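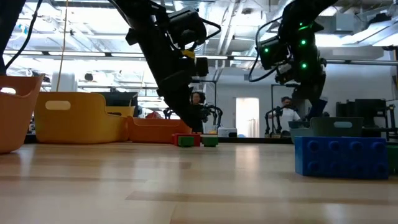 Figure 1. Workspace with two robot arms, a wooden tabletop, blocks and storage bins.

4.2 Pull lists and unsold copies

A pull list is a standing order that a reader leaves with a comics store. The store sets the issues aside each month and the reader collects them later. In the Cono survey we asked 30 stores in the Trernorard area how they used these lists when ordering new monthly titles, and how many set-aside copies were never picked up.

Most stores placed orders in two steps. They first added up the pull lists, then put in a few extra copies for the shelf. The second step was mostly guesswork. Owners looked at the last issue, the cover artist and the price, and some simply ordered the same number as before. 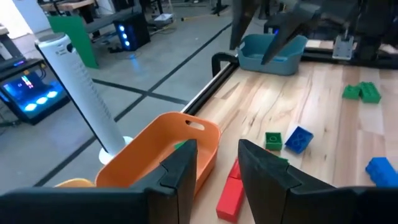
By the Cono Project Group, Trernorard

Uncollected copies were a larger cost than shelf copies in the smaller stores. Orders through Azar, the main distributor in the area, could not be returned, so an abandoned list stayed with the store as back stock. One store held up to 37 copies of a single issue of Gralten, an anthology that had changed its format in November. Readers who had signed up for the thin monthly edition did not want the thicker one at a higher price.

Stores that asked for a deposit reported fewer abandoned lists. We are careful with this result. The stores with deposits were also the older ones, with customers they knew well, and we did not ask about lists dropped before the deposit rule came in.

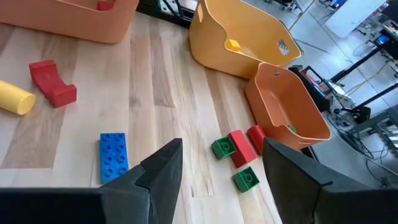
Figure 2. Blue building brick with a two-by-four grid of studs, on a light wooden floor.

Of the stores surveyed, 75 percent gave a discount on pull-list orders. The discount did not seem to change how often readers came in. Store hours mattered more - several owners said that staying open past 6 p.m. on delivery day cleared most of the held copies. Section 4.3 looks at back-issue pricing in the same stores.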